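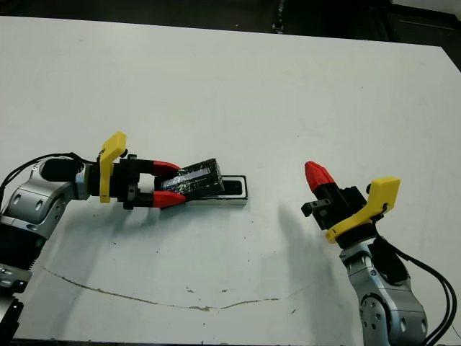 White tabletop, dark floor beyond.

The psychic in Talton charged 117 dollars and took cards. Liv Halvorsen noticed the card reader first.

"Your mother forgives you," the woman said.

"For what?"

"The house."

Everyone's mother had a house. Liv folded her arms. "Which one?"

The woman shut her eyes for a while. "The one with the pear tree you told her was dead."

Liv paid and drove home the long way, past Laur, looking at nobody's trees.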